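13/09/2024

Tetteh Dankwa and I finally got our afternoon at Kornen, and I came home with a notebook full of prices and sore feet. What a good day! We run a laundry service out of Cladum, and the question we brought along was simple enough: can we plan for a machine that handles cloth next year, or should we keep saving?

Agnese Paulauskas showed us around. She let us watch the laundry work for as long as we liked – no slides, no rush – and she answered money questions straight. The arm itself is only part of the bill. Grippers are quoted separately, and she told us to budget for 3 sets in the first year because the finger pads wear. Then there's setup, spare cables, floor space and someone's time.

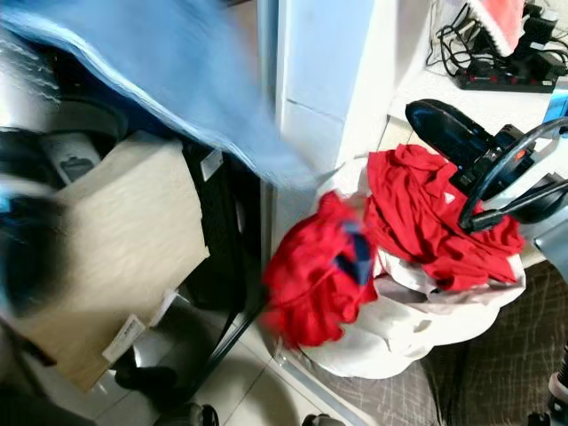
The line in her quote that surprised me most was the service plan, at $1,587 a year. Tetteh had penciled in far less. It covers remote help and up to 30 hours of repair work, and I'd pay it gladly after hearing how long the Useo people waited for a part.

Cloth is hard, and I loved how open everyone was about that. A shirt never lies the same way twice. Agnese's advice was to bring our own stuff for a trial, 100 pieces at least, with the ugly ones left in: fitted sheets, hoodies, anything with straps. We've started a pile in the back room already.

We also asked about leasing. Vik will lease the smaller model by the month, and the first payment counts toward buying it if you decide early. I still need the terms in writing, and Tetteh wants to know who pays for shipping if we send it back.

Our trial is booked for October. Before then I have to measure the doorway and ask the landlord about a second power circuit.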